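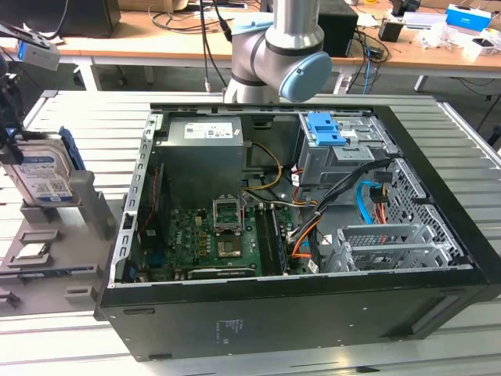
机箱侧放，侧板已拆，CPU 插座空置，压框翻起；硬盘在左侧零件座上。

台式机侧放在铝型材台面上回装 CPU 和硬盘，顺序和防静电怎么处理

Cotero 硬件互助 > 台式机 > 拆装与维护
发布于 2018年6月4日 浏览 925 收藏 17

北墙三号位

手上是一台 Zoletti 的塔式机，黑色机箱，普通办公配置。拆机的部分已经做完，现在要装回去。目前状态如下。

机箱侧躺，主板朝上。CPU 取下，放在零件座的方形凹槽里，插座压框保持打开。3.5 寸硬盘连同蓝色托架一起从硬盘笼里抽出，立在同一个零件座上。电源没有动，黄色的那束线从电源拉到主板一侧。硬盘笼上的蓝色卡扣是好的。浅蓝色的 SATA 线留在机箱内，没有拔主板那一端。

想确认的有以下几点：

一、先装 CPU 还是先装硬盘。厂家手册里这两件分在不同章节，没有写先后。

二、CPU 落座后，压框的压杆要用多大的力才算正常。拆的时候弹起来的力比预想的大，装回去时担心压坏触点。

三、硅脂要不要全部清掉重涂。顶盖上还留着一层旧的，摸上去是干的。手边有一支 Brondport 的硅脂，开封过，上次用是去年 8 月。

四、硬盘托架推进硬盘笼时，中段有一处明显的阻力，不清楚是导轨没有对正还是本来就这样。

五、机箱直接放在金属台面上，防静电手环夹在机箱上还是夹在台面上。

补充一下第五点的条件。台面是一条一条的铝型材拼起来的，表面有槽，边上是一根较粗的框架型材。台面没有铺垫子。插排放在旁边的地面上，几根线都在地上走。机箱目前没有接电源线。

先谢过。请尽量给出可以照做的步骤，原理可以少写。

槽深不够

按你列的顺序答，中间有几处需要你自己核对。

一、先 CPU，后硬盘。机箱侧放时主板区域要留出手的活动空间，硬盘笼在右上角，托架装进去以后会有一段尾部和两根线伸出来，散热器的扣具或螺丝刀容易碰到。内存如果也拔过，放在 CPU 之后、散热器之前装。有些型号的散热器会盖住靠近插座的那条内存槽，先装散热器就得返工。

回装的完整顺序：

CPU 落座，压框压下
内存
散热器和风扇，接风扇供电
扩展卡（如果有）
硬盘托架
硬盘的 SATA 数据线和供电线
理线
不盖侧板，通电检查
断电，盖侧板

二、压杆的力。把 CPU 放下之前先看两件事：CPU 边缘的缺口和插座内侧的凸点是否对应；三角标记和插座上标的角是否一致。两项都对上以后，用拇指和食指捏住 CPU 的两条边，垂直放下，松手，让它自己落到底。不要推，也不要用手指在顶盖上按。放平的判断标准是四条边与插座边框齐平，没有一角翘起。

然后放下压框，确认压框前端伸到固定螺丝头的下面，再压压杆。压杆走到后半段，力会明显变大，还可能有轻微的摩擦声，这属于正常现象。力是加在压框上再传到 CPU 顶盖两侧的，只要 CPU 已经放平，触点受到的就是设计压力。反过来，如果压杆刚走一点就顶住，立刻抬起来重新看 CPU 的位置，不要硬压。

触点在放 CPU 之前要检查一遍。手电从侧面低角度照过去，正常的触点反光方向是一致的，弯的那根会单独亮或者单独暗。发现有弯的先停下，拍清楚再发上来，不要自己拿镊子拨。

有一点提醒：压框翻起的状态不要保持太久。机箱开着放一天，落进去的灰和线屑用气吹不一定能清干净。如果原装的塑料保护盖还在，暂停作业的时候盖上。

三、硅脂全部清掉重涂。干掉的硅脂和新的混在一起，厚度不均。清的时候用无绒布蘸少量高纯度异丙醇，从外往中间擦，避免把旧硅脂推到顶盖边缘的缝里。散热器底面同样处理。两边都等酒精挥发完再涂。

开封过的硅脂能不能用看状态。先在废纸上挤一点，如果前段出来的是油，后段是膏，说明已经分层，这一支不要用了。挤出来均匀就可以用，前面一小段丢掉。用量取一粒米大小，挤在中心，靠散热器的压力摊开，不需要用卡片刮平。散热器放下以后不要左右移动，螺丝按对角顺序分次拧，每次每颗拧两三圈。

四、托架的阻力。带塑料托架的硬盘笼大多有两段阻力：第一段是托架侧面的小销进入导轨，第二段是卡扣回弹。中段那一处多半是第一段。做法是把托架退出来，确认硬盘接口的朝向是对着走线那一侧，托架两侧的销都插在硬盘的螺孔里，没有一颗脱出来顶在外面。然后两手扶住托架两侧平推，听到卡扣的声音为止。推到底以后反向轻拉一下，拉不动即到位。

推的时候看一下下面那根浅蓝色 SATA 线，先把它拨到笼子外面。线夹在托架和笼底之间也会造成你说的那种阻力，而且插头一端受力以后容易松。

五、夹机箱。夹在没有喷漆的裸金属上，例如电源固定螺丝附近，或者那条带孔的金属侧板。夹在喷漆面上等于没有夹。

我这边的维修点用同样的办法处理过 118 台 Zoletti 的塔式机，压坏触点的有 2 台，都是 CPU 没有放平就压了压杆。

北墙三号位

收到。第四点已经核对，托架一侧的销确实没有完全进孔，推回去以后阻力小了很多，还没有正式装进笼子。

第五点还有疑问。机箱底下就是铝型材，机箱外壳喷漆，型材看上去是本色但可能有氧化层。机箱和台面之间算不算导通？如果不算，只夹机箱够不够？

绿白线对绞

第五点上一位写得比较简单，我补一部分。

先说型材。铝型材表面一般做过阳极氧化，氧化膜是绝缘的，厚度不大，但用万用表的表笔轻搭上去，通常测不出导通。所以不能凭“台面是金属”就认为它已经接地。型材之间靠螺栓和连接件固定，各段之间是否导通也取决于螺栓有没有咬破氧化层。同一张台面上，这一条和那一条测出来不一样很常见。

机箱那边，喷漆层同样绝缘。侧放的时候接触台面的是另一侧的侧板，基本是漆面对氧化膜。结论是默认不导通，按两个独立的导体处理。

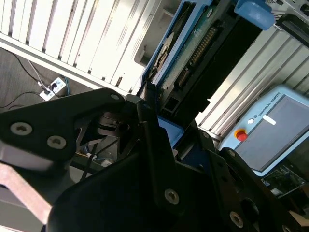
处理办法有两种，选一种。

第一种，等电位优先。在台面上铺一张静电耗散垫，机箱、零件、人都在同一张垫子上，或者通过手环连到同一个点。我用的是 Tedesco 的双层垫，带一个按扣，按扣引出线接到公共接地点，手环也接到这个点。零件座如果是塑料的，也放到垫子上面，不要一半在垫上一半在型材上。铺垫之前把槽里的螺丝和金属屑清掉，否则垫子下面会鼓起一块，机箱放上去会晃。

第二种，没有垫子的情况。手环夹机箱裸金属，每次从零件座上拿 CPU 或硬盘之前，先用另一只手碰一下机箱的裸金属部分，再去拿零件。拿 CPU 只捏边，拿硬盘只碰托架和金属外壳，不碰电路板那一面。这种做法保证人和机箱的电位一致，对于办公机的回装来说够用，但不适合在干燥的冬天长时间作业。

关于要不要把机箱电源线插上借地线：有人习惯插着电源线、关掉电源背后的开关，用电源的地线给机箱接地。前提是插座的地线是真的接了的，插排也是三芯的。地上的插排经常串了好几级，中间只要有一级的地脚是断的，后面全部失效，而且断了之后机箱可能带感应电，手摸上去会有麻的感觉。没有测过地线就不要用这个办法。拔掉电源线，按开机键几秒把残余电荷放掉，再动手。

测台面的话，用万用表电阻档，一支表笔压在框架型材的螺栓头上，另一支压在已知的接地点上。螺栓头没有氧化膜，读数比直接压在型材表面可靠。如果读数很小，说明框架本身已经接了地，那么再夹一根线把机箱裸金属连到这颗螺栓上，就是一个完整的等电位连接。手环内部串有 1 兆欧电阻，不要用普通导线代替手环直接绑在手上。

另外插排放在地上，线从地面绕过去，通电检查那一步要注意。机箱侧放的时候电源插口的朝向和立放时不同，电源线可能要从台面边缘垂下去，脚一带就会把插头扯松，严重的会把整台机箱拖偏。建议：

电源线沿框架型材走一段，用扎带松松地固定一处，再下到地面
地面上多出来的线圈收到台面下方，不要留在站人的位置
通电检查用的那个插头插在插排离开关最近的一位，方便断电
数据线和电源线在地面分开走

铝型材的槽口还有一个实际问题，小螺丝掉进去以后会顺着槽滚到很远的地方。侧放作业的时候在机箱外侧摆一个磁性盘，散热器和侧板的螺丝分开放。CPU 不要放在磁性盘旁边的空位上，留在凹槽里，要装的时候再取。

八号箱

直接装就行，我装了好几年没戴过手环，也没出过问题。硅脂随便涂，多一点没关系。

硬盘先装后装都一样。

槽深不够

回复楼上：硅脂多了会从顶盖边缘挤出来，流到插座边框上很难清理，不建议这样写给第一次回装的人。

再补一条给楼主。通电检查的时候侧板不要盖，先看 CPU 风扇转不转，再进 BIOS 看三项：CPU 型号是否识别，内存容量是否和拆之前一致，硬盘是否在列表里。硬盘不在列表里的话，断电后先查供电线，再查 SATA 线靠主板的一端。你没有拔过那一端，但是推托架的时候线可能被带动过。

风扇转但是没有显示，先重插内存。内存重插以后还是没有显示，再考虑拆散热器看 CPU。拆了散热器就要重新清硅脂，所以这一步放在最后。

北墙三号位

手环改夹到机箱的裸金属上了。螺栓头对接地点测过，框架中段那一颗导通，靠外侧的一颗不导通，所以连线接在中段。垫子已经订了，到货之后再动 CPU，插座先盖上保护盖。

硅脂按说的在纸上试了，前段出油，那一支不用了，换新的。

装完以后把 BIOS 的结果补在这里。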